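Thread: laying out a table so the plates go back to the same spot every time. Long, mostly measurements.

4 min read

1/ We re-laid the long table at Stornport this week. The old arrangement had drifted over the winter and no two settings matched. I'm writing down the method while I still remember it, as the last version lived on the back of a delivery docket and went out with the recycling.

2/ Starting point is the bench itself, 900 mm deep and fixed to the wall at one end. It gets used for meals, for sorting crockery after the Gromirwood hire jobs come back, and for whatever else needs a flat surface. So the layout has to survive being cleared several times a day.

3/ Covering first. We went with a matte one in a muted mauve-brown. Gloss was on the shortlist and came off it after one evening under the downlights. Every lamp had a twin in the tabletop and you couldn't see a smear until you'd put your sleeve in it.

4/ Matte has its own cost. It holds dry crumbs a little more than gloss does, and you wipe in one direction or you leave tracks. Damp cloth, long strokes, dry cloth after. No spray straight onto the surface.

5/ Let the covering relax before you measure anything. Ours came folded. We gave it 48 hours flat with the heater off and it was still settling at the far end when we started. Anything you mark before then will be marked in the wrong place.

6/ Creases. A hard crease will rock a plate. A soft one won't, but it does change how the light falls, and your eye will read it as a line and want to align things to it. Ignore it and go by the tape measure.

7/ Datum is the long front edge. The wall end isn't square to it, which I found out by trusting it on the first attempt and having to lift the lot. Everything below is taken from the front edge, with a carpenter's square for the cross line.

8/ Marks are small squares of tape, fingertip size, in a colour close enough to the covering that they don't shout. Masking tape is fine. Press the middle, leave the corners alone, and it lifts off clean later.

9/ Put the mark clear of the plate. People put it underneath, at the centre, and then it's invisible exactly when you want to check against it. It also collects grit, and grit under a glazed foot will scratch. 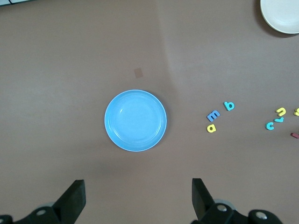 Blue plate, with a small tan square on the tabletop just past it. White plate in the corner.

10/ Plate choice matters more than I expected. The light blue one has a slightly paler rim, a ring just inside it and a second ring around the flat base. Those rings are handy from overhead. If they look evenly spaced all the way round, you're standing directly over the plate and can trust what you see. If one side looks pinched, move your head.

11/ The white is easier to find across a dim room and harder to place finely. It's so much brighter than the covering that the edge flares a bit and you misjudge the gap. I set white ones by ruler and blue ones by eye.

12/ Shadows will fool you too. With light from one side, a plate picks up a dark crescent on the other, and the crescent reads as part of the plate. Measure to the rim. I re-measured an entire row on account of this.

13/ Spacing. Iordache, the hire firm we buy seconds from, publishes a guide that works to centre distances. I prefer rim to rim. Centres are tidy on a drawing but a bench has mixed diameters on it, and what elbows notice is the gap.

14/ Run length at Punongate, the other site, is 1,469 mm between the wall bracket and the end of the usable top. That's an awkward number. It doesn't divide nicely into anything, so set the two end places first and let the middle ones share what's left over.

15/ Do not start from one end and work along. The error adds up, and the last plate finishes half on the bracket. I've seen it done there twice, once by me.

16/ Stacking between uses: blue with blue, white with white. Different foot rings don't nest, and a mixed stack leans. Keep stacks low enough to lift with both thumbs on the top rim. The shelf over the sink takes 14 plates before it bows, and I'd stop short of that.

17/ Clearing order is the reverse of setting. Middle ones off, then the ends. That way the end places stay as a reference if somebody wants the table reset straight away.

18/ Wiping around tape: go past it lightly and don't scrub the corner up. Once a corner lifts it catches fluff and the mark starts to wander. Replace it at that point. Peel slowly, flat back along itself, and put the new one down before you lose the position.

19/ Question in replies about placemats. They work, and if your covering is patterned they're probably the better option. On a plain matte one they slide, and then you're aligning two things per setting. We tried cork-backed mats at Punongate last October and they're in a cupboard now.

20/ Another one about permanent marks in fabric pen. I wouldn't. The layout has already changed once since I started this thread — someone wanted more room at the wall end for the bread board — and tape made that a short job.

21/ Still unresolved: serving dishes. The oval ones have no obvious orientation mark and everyone sets them at a different angle. Currently trying two bits of tape, one for each end of the long axis. Will add to this thread once they've had a few weeks of use.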